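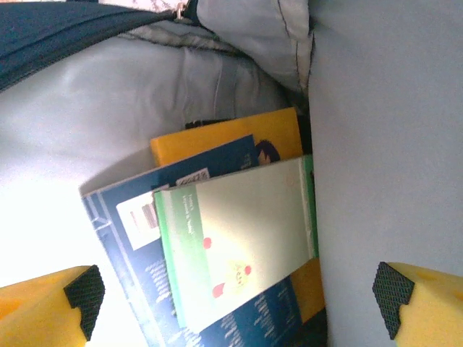
Workshop notebook, September, entry started 8:40 in the morning

Continue with the glue test for the reading copies. Yesterday I prepared the two pots again, the Istum paste and the Etex dispersion, both from new containers. The old Etex had a skin on top and I did not want to trust it.

Batch is 400 paperbacks from the Fadilwood school library. They come back to us with the same fault, the first section opens and then the whole block moves inside the cover. On the ones I opened, the old glue is yellow and breaks like sugar when I bend it. The paper itself is still good, maybe a little short in the fibers near the spine.

Preparation of the spines: old glue scraped off with the bone tool, then sandpaper, then brush. I tried the heat gun on two books and stopped. It softens the glue but also pulls the print from the inside of the cover. Please do not use it for this batch.

Etex: first coat thin, worked in with the short brush, 20 minutes under the weight. Second coat thicker, with the mull on top. It opens very well, flat on the table at page 1 and also in the middle. Smell is strong until lunch, keep the window open.

Istum: needs more time between coats and I was too impatient with the first three. The mull moved and I had to take it off again. After that I waited one full hour and the result is clean. It is less flexible than Etex but it can be removed with water, so for anything older I would choose this one.

Search the notebook
Go
Advanced search

11:15. Opening test on the machine from Balogun. I set the stop at 3,000 openings for each sample. Etex sample A reached the end with no loose pages. Istum sample A lost the first page at 1,669. Istum sample B went only to 832, but this was one of the three where the mull moved, so I don't want to count it as a real result. I wrote it down anyway.

Question for whoever reads this: do we round the spine before or after the first coat? I did before, as I learned it, but the sheet on the wall says after. With the thin books I see no difference. With the thick dictionary, rounding after the coat made small cracks at both ends.

Cover boards: the gray board is almost finished. What remains is enough for the small format only. The supplier for Fadilwood wants the grain parallel to the spine and two sheets in the last package were cut wrong – I marked them with a pencil cross and put them under the press, use them for weights or for test pieces.

14:30. Humidity is high today, 68 on the dial near the door. The paste takes longer. I moved the drying rack away from the outside wall and the lower shelf is better now.

To do:
– repeat Istum with the one hour wait, three new samples
– order mull, the narrow roll
– clean the Balogun clamp, there is glue on the left screw
– ask the school if they want the labels back on the same place

16:50. Sample C with Istum is under weight until tomorrow. Do not lift the board to look.

Filed under: Bookbinding › Adhesives › Test notes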